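The Stop Button Is the Easy Part

By Kristaps Kazlauskienė
3/23/25

Last May a robot arm in a lab I consult for pressed a plastic food tub into a table until the tub split. It kept pressing after that. The person on duty hit the stop button, the arm froze, and the gripper was left jammed against the tabletop with the broken tub under it. No one was hurt. The incident form took two minutes to fill in, and under "cause" somebody wrote "operator reacted slowly."

I have been unhappy about those three words ever since.

The arm belonged to a project called Urora, which sorts and picks up household things. It had done the same sort of grasp 1,736 times by its own log. On that run, the software believed the table was lower than it was. The calibration had been done before the table was moved for cleaning, and the check that should have caught the change had been switched off weeks earlier because it slowed down the startup. The arm went where it was told. Its force limit should have stopped it, but the limit had been raised for an earlier job that involved pulling drawers open, and it was never set back.

So there were two settings wrong, both of them left that way by people who meant to fix them later. The operator had less than a second. Blaming the operator is like blaming the last person to touch a door when the hinges have been loose for a year.

I think most of the failures we are going to see with small arms will look like this one. They will be dull. People who worry about robots tend to worry about strength and speed, and for the big machines in car plants they are right to. Those machines live behind fences. The arms I see in labs and small workshops sit on the corner of a table, with someone's coffee on the next desk, and the work they do is close to the surface and close to fragile things. 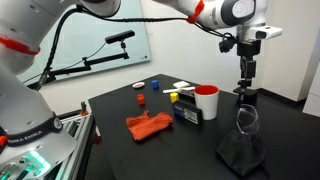

The gripper just over a pair of clear glasses and a soft black pouch, with a cup, blocks and a cloth on the same table.

Picking something up from that height leaves very little margin. Clear plastic and glass are hard for many depth cameras to read, and dark fabric on a dark table isn't much better. If the estimate is off by the thickness of a finger, the arm either closes on air or pushes down on something that can't take it. A lens is cheap. The habit of letting it happen and calling it bad luck is what worries me, and it gets carried over to places where the thing under the gripper is a hand.

Chun-yin Yuen, who ran the review of the Urora incident, disagrees with me on part of this. Her view is that operators need more practice, and she has a point. When she tested the people on the rota, only 6 could say without looking which stop button cut the power and which one only paused the program. She wants a drill every month. I would support that. But a drill trains a person to be the last barrier, and I would like there to be a few others ahead of them.

What I would ask for is modest. Force limits should go back to a low default every time the arm is powered on, and anyone who needs more should have to set it again and put a name to it. A startup check that has been disabled should be shown on the screen the whole time, in a color people dislike. When a table, a camera or a fixture is moved, the arm should refuse to run until somebody touches off a known point. Plativel, a small integrator I have worked with, already does the first of these. Their customers complained for a while. Then they got used to it, the way people get used to a seat belt chime.

The usual objection is time. Mabaso, a company that rents out arms by the week, told me that a full check costs their clients around 400 hours a year across all sites. I believe the number. I also asked how many hours they lose to bent fingers, broken fixtures and repeat calibrations, and they don't track it. Most places don't. The cost of checking shows up on a schedule, while the cost of skipping it is spread over repair bills and wasted afternoons.

The incident form at Urora has since been changed. There is now a box for the force limit at the time of the fault and another for the date of the last calibration. "Operator reacted slowly" is still allowed as an entry, but both boxes have to be filled in before the form will accept it.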